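Gundby (kitchen rehearsal setup)

Gundby is the name I gave to a home-built project that pairs a small robot arm with a simulated kitchen, so the arm can practice fetching and putting away before anything real gets bumped. I started it in February in the shared workshop on Hamell Street, and I still keep it going there with Wanda Alcantara, who shares my bench and does most of the wiring. This page was last updated May 17, 2026.

Name and origin

The name comes from a shelf. I had an old one called Gundby (that's what was penciled on the back, anyway) and the first thing I ever asked the arm to do was put a cup on it. It pushed the cup off the other side! Wanda swept up, and by the end of the evening we'd agreed that the next hundred tries would happen on a computer. The shelf is long gone but the name stuck to all the folders, and I'm too lazy to rename them.

Hardware

The real arm is a secondhand one I bought from a guy in Sutow for 234 dollars, with one dead joint motor that I swapped out over a weekend. The base bolts to a slab of old countertop clamped across two sawhorses. Power comes off a bench supply on the floor, and the emergency stop is a big red mushroom button screwed to the nearer sawhorse, where either of us can slap it with a hip if our hands are full (yes, this has happened). The gripper fingers are printed, and I go through a lot of them. Flat fingers work best for boxy stuff. They're lousy for anything round and slick.

The simulated kitchen

The kitchen side runs on my old desktop under the bench, which makes the whole corner nice and warm in winter. I didn't build a copy of my own kitchen, though people always assume I did. I wanted one with more going on than mine has, with doors at different heights and places where a hand can get stuck. Most of my evenings go into moving things around in there, running a reach, swearing a little, and moving them again.

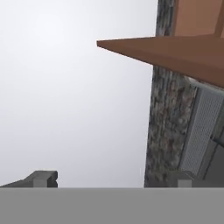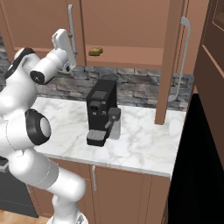
Putting things away in high places is what I've been chewing on the most this spring, and it's a lot harder than it sounds. A reach that works fine at counter height can go all wrong up top, when the arm runs out of room to bend. Take the yellow sponge on the open shelf of the upper cabinets: it's a small thing near the front lip, and the long cabinet door hanging open to the right of it is exactly the kind of thing an elbow finds on the way over. I also like having a coffee machine on the counter, with its handle sticking out, as something big for the planner to stay clear of. My planner is very simple (it checks the path at a bunch of points and refuses to move if any of them touch something) and for a while it only checked the fingers. It cheerfully let the rest of the arm go wherever it pleased. Now it checks every link, and the runs are slower, but I can go make a sandwich.

Software

Everything is written in Python, plus a little script of Wanda's called Benmoussa that saves each run along with the settings it used. I fought her on that script for weeks. Then I lost a whole evening's worth of good runs and couldn't remember which grip width I'd typed in, so now I use it every single time. It keeps the latest 2000 runs and throws out the oldest as new ones come in. If you want to hang on to one, you put a star in its name.

Moving from screen to bench

My rule is that a reach has to work 100 times in a row on the screen before I try it on the real arm, and then the first real try is at the slowest speed with Wanda on the red button. Even so, plenty goes differently on the bench. The real joints have some slop in them, the countertop slab isn't quite level, and my printed fingers flex when they squeeze. I've started adding a bit of random wobble to the simulated joints, which helped more than any clever idea I had before it.

Known problems

Doors are the big one. The arm can shut a light door by nudging it, but opening one by its handle still fails a lot, mostly when the fingers slide off the bar. Camera lag is another headache, and I haven't found a fix I like. The desktop also freezes if somebody runs the table saw on the same circuit, so I check the sign-up sheet before I start a long batch.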